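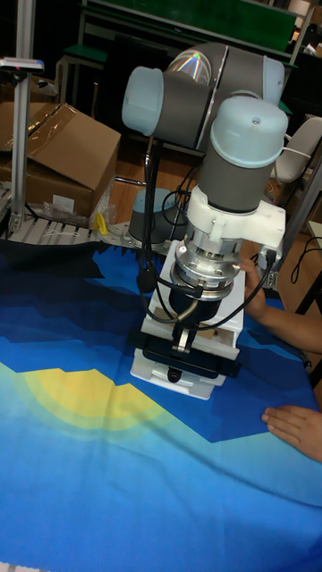 One reviewer of the draft rules replied that a speed limit on its own would settle very little, and that the rules should first say where a helper's hands may be while the arm is under power. We took up the point. The Kuruc code, in the form tried at Comham and Clarby, now treats hand position as a separate rule and puts it ahead of speed.

4.1 Hands near the tool

A helper may steady a drawer unit or similar object from the side or the back. The hand must stay off the moving part and out of the line in which it opens. A second hand, if used, is to be kept flat on the table, clear of the tool and its cables. Reaching into an open drawer is allowed only after the operator has called a stop and the helper has repeated the word.

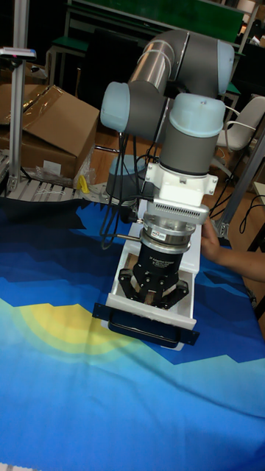

Figure 4. Gripper inside the open drawer, black handle at the front; a hand at the unit from the right.

Both sites kept the rule without much trouble when the drawer was being opened or closed. Placing and removing blocks was harder. Helpers tended to move the hand forward along the unit as a run went on, and operators did not always notice. At Clarby the permitted area was marked with tape on the unit itself, and we recommend the same elsewhere.
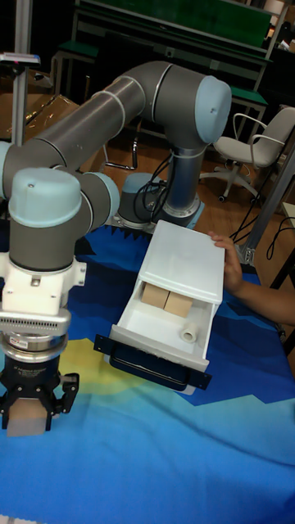 Department of Automation and Work Practice, Plemden College

The tool speed was held at 45 mm per second whenever a hand was within reach of the gripper. Over some 1000 runs the operators recorded 6 breaches of the hand rule, all of them while a block was being carried. No contact was recorded. We do not take this as evidence that the speed is safe for other grippers or heavier loads.
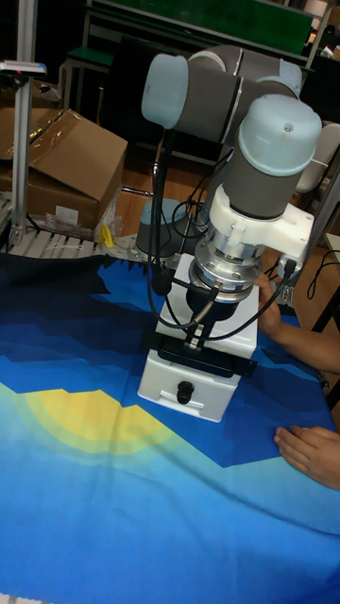
4.2 Stopping and handing over

The operator keeps one hand at the stop button for the whole run. Helpers change places only when the arm is at rest, and the new helper reads the hand rule aloud before the first run. Breaches are written down at the time, with the step in which they took place. The Comham log sheet had no space for the step, and its entries could not be compared fully with those from Clarby. The sheet was revised in October.

Filed under: Methods / Standards and safe working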